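Learning Manipulation from Demonstration
Lecture Notes 8: Imitation on Low-Cost Arms
Instructor: Caradog Mostyn. Laboratory sections: Marisa Piras.
Revised 17 Aug 2020

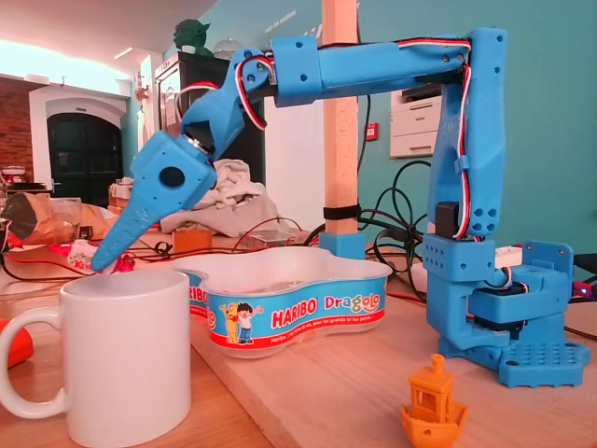
The previous unit treated the motion of an arm as a planning problem. A goal was given, a model of the arm and its surroundings was given, and the task was to compute a path between the present position and the goal. The method studied in this unit begins from a different point. A person performs the task, the joint positions are recorded along with camera images, and a function is fitted that maps what the robot senses to what the person did. The fitted function is called a policy. The approach as a whole is called behavior cloning.

Students should have read the handout on least-squares fitting before the lecture. The laboratory sheet, Flela, is distributed separately and is due at the end of the unit.

8.1 Setting and notation

At each time step t the robot receives an observation o(t), made up of one camera image and the vector of joint angles. The policy returns an action a(t), which in this course is always a vector of target joint angles. The servo controller then moves each joint toward its target. A demonstration is a sequence of pairs (o, a) from the start of a task to its end. A data set D is a collection of demonstrations of the same task.

Behavior cloning chooses the parameters of the policy so that the predicted actions are close to the recorded ones, on average, over all pairs in D. Any standard loss may be used. The laboratory code uses the mean absolute error, which is less affected than the squared error by the occasional sudden movement of a demonstrator's hand.

Note that the loss is computed on observations the demonstrator visited. It says nothing directly about observations that only the policy would visit. Most of this unit concerns the consequences of that fact.

8.2 Compounding error

Suppose the policy makes a small error at one step. The arm arrives at a position slightly away from any position in D. The next prediction is made from unfamiliar input and is likely to be somewhat worse, and the arm moves farther away. Under the usual assumptions, if the chance of an error at each step is e and the task lasts T steps, the expected total cost can grow with the square of T. A full derivation is given in the appendix to the printed notes and will be worked at the board.

The effect is easily seen in tasks that involve an opening, such as placing a small article in a cup. A few degrees of error at the shoulder become a large displacement at the tip of a long arm. The tip meets the rim, the camera shows contact that no demonstrator ever produced, and the policy has no recorded correction to draw upon.

8.3 Action chunking

One remedy is to predict several actions at once. In place of a(t) alone, the policy returns the actions a(t) through a(t + k - 1), where k is the chunk length. The controller carries out the whole chunk before the policy is consulted again. The number of decisions falls from T to T/k, and there are fewer points at which an error can enter.

Chunking has a cost. While a chunk is being carried out, the robot does not respond to what the camera sees. If an object slips or is moved, the correction is delayed until the next decision. The choice of k is therefore a compromise between consistency and responsiveness, and it depends on the task.

A common refinement is to query the policy at every step and to average the overlapping predictions for the present moment. This gives smoother motion - a real benefit on small servos, which tend to overshoot when targets change abruptly - but it restores the full number of queries.

8.4 Corrective demonstrations

The second remedy changes the data. The policy is run on the arm, and the demonstrator takes over when it begins to fail. The recovery is recorded and added to D, and the policy is fitted again. Over repeated rounds the data set comes to include the states that the policy itself reaches.

Two versions are used in the laboratory code. In the Resent version, only the recovery segment is kept. In the Gundport version, the segment is kept together with the remainder of the task as completed by the demonstrator. The section groups compared both in the earlier offering of this course. The Gundport version gave the more reliable policies on the cup task, while the Resent version required less storage and shorter fitting times. The comparison was made on a single task and should not be generalized.

8.5 Sources of error particular to printed arms

Printed links bend under load, and inexpensive servos have play in their gears. The reported joint angle and the true position of the tip may therefore disagree. Three points should be observed in laboratory work:

Record the commanded angle and the measured angle as separate fields.
Repeat the Blomqvist calibration routine whenever a link or horn has been refitted.
Do not combine demonstrations recorded on different arms without marking their origin.

8.6 Exercises

1. Show that the expected number of policy queries in a task of T steps is unchanged by averaging overlapping chunks, compared with k = 1.

2. Fit the supplied policy with k = 2 and k = 8. Report the loss on held-out demonstrations and the success rate on the arm. Discuss any case in which the two measures disagree.

3. Describe a task for which a long chunk would be unsafe, and state how the controller might be changed to permit it.

Written answers are to be submitted to Marisa Piras. Unit 9, on learning from unlabeled video, begins in September.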